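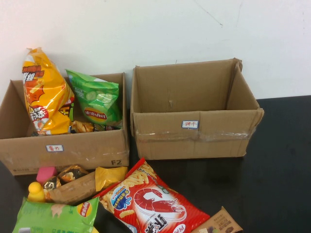
Quyên La keeps her equipment budget in a spreadsheet with a tab called "Regrets". She plans automation for Travavia, a small packing business that makes up mixed boxes of snacks for offices, and she has spent most of the past year deciding what to buy and, more often, what to leave in the catalogue. Her test for any sales rep is a black table, a heap of crisps and crackers, and two cardboard boxes with handwritten Chinese labels, one for potato chips and one for biscuits. "I ask them to price that," she says. "They generally want to price something else."

What they want to price, she explains, is a conveyor. Conveyors are lovely. They have a part number and a delivery date. The trouble is that sorting a bag of shrimp crackers from a bag of Lay's is a job any bored teenager can do and a fairly hard thing to put on an invoice. A crisp bag has no fixed shape, it shines, and it often lands upside down. "Everyone's brochure has a nice matt cube in it. I have yet to sell anyone a matt cube."

Her first quote, from a firm called Catska, came to four pages, of which three were about the arm. The gripper had a single line, marked "to suit". La rang to ask what it would suit. She was told this would be established during commissioning, at the customer's expense.

"So that was the first entry in Regrets, and I hadn't even bought it," she says. "I'd only driven out to see it."

She now budgets the other way round. She starts with the things that touch the food packets, then the lights, then the software licence, then the hours of somebody's time to keep it all going. The arm goes in last. People find this eccentric, she says, in the way they'd find it eccentric to choose a car by its tyres.

The second supplier, Plindent, did better. They lent her 2 suction cups and a soft-fingered gripper for three weeks in December, which is a brave month to lend anybody anything in the snack trade. The cups were happy with flat cartons and sulked at crinkly bags. The fingers managed the bags but cost more to replace than she had expected. She wrote both facts down and asked for a price on spares before she asked for a price on the machine. The spares came to 2,503 a year, almost exactly what she had put aside for training.

"You can guess which one the finance people wanted to cut," she says. "I said fine, we'll have plenty of fingers and no idea where to put them."

Training stayed in.

What she will buy, if it is signed off, is one station with an arm called Cù, doing the first rough sort into 2 boxes. A person will handle whatever it leaves behind. She has asked for a price on adding a third box later, and has been told it depends. She has also asked what it depends on — that email is still out.

I ask whether she thinks the thing will pay for itself. She looks at me the way I imagine she looked at Catska.

"On paper, in three years. I wrote the paper, so I'd say four."

Has she any advice for someone starting out with a similar budget? She says to take your own stock to every demonstration, in a carrier bag, and tip it out without arranging it. Reps will try to tidy it. Let them, she says, and then ask how much the tidying costs per hour.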